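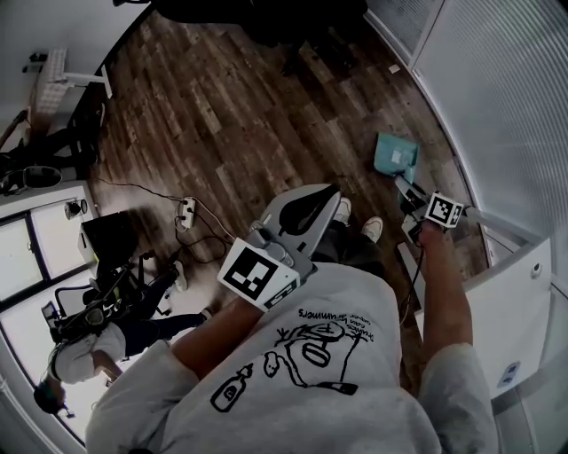
Tavley Floor Tidy

README, revised August
Maintained by Reinhold Kohlhase

What this is

Tavley is a set of 219 short recordings of people tidying a floor. The things picked up are ordinary household ones: folded cloths, odd socks, scraps of paper, tea towels, soft toys. Everything starts on the floor and ends up in a tub, on a shelf or in the rubbish.

The set follows on from Plonville, which covered benches and tabletops. Floors were left out of that one and people kept asking for them.

Contents

clips/ one folder per recording
notes/ a plain text note for each clip, listing the items and where each one was put
items.csv the item list, with colour, rough size and material
rooms.csv the rooms, with floor type and main light source
splits/ train and test lists

Clips run from 20 seconds to just over 2 minutes. The test list has 66 clips and shares no rooms with the train list.

Items

Cloths are the largest group. They are entered as folded, bunched or flat, going by their state at the start of the clip. A cloth that comes unfolded on the way to the tub keeps its first label. Colours are everyday names (teal, grey, maroon) and were typed in by whoever wrote the note, so expect teal and dark green to overlap a bit.

Paper scraps are only listed if someone was asked to pick them up. Other bits of paper may be lying about.

Rooms

Most floors are planks or wood-look boards. There is some carpet and one tiled laundry. Rooms were left as they were found apart from the items laid out for tidying, so power boards, cords, bags and chair legs turn up in plenty of clips. These are not labelled.

Shoes were optional. Rooms entered as "socks only" in rooms.csv belong to households that asked for it.

Known problems

Late afternoon clips in the Leinonen rooms have long shadows that hide small dark items.
"Tub" and "basket" are used for the same thing in the older notes.
A few notes list the items in the order they were laid out, which may differ from the order they were picked up.

Changes

Fluseo naming dropped from the folder names. Old scripts that look for fluseo_clips/ need the new path, clips/.
Spelling of "grey" made the same throughout items.csv.

Corrections to the notes are welcome. Please give the clip folder name and the line you think is wrong.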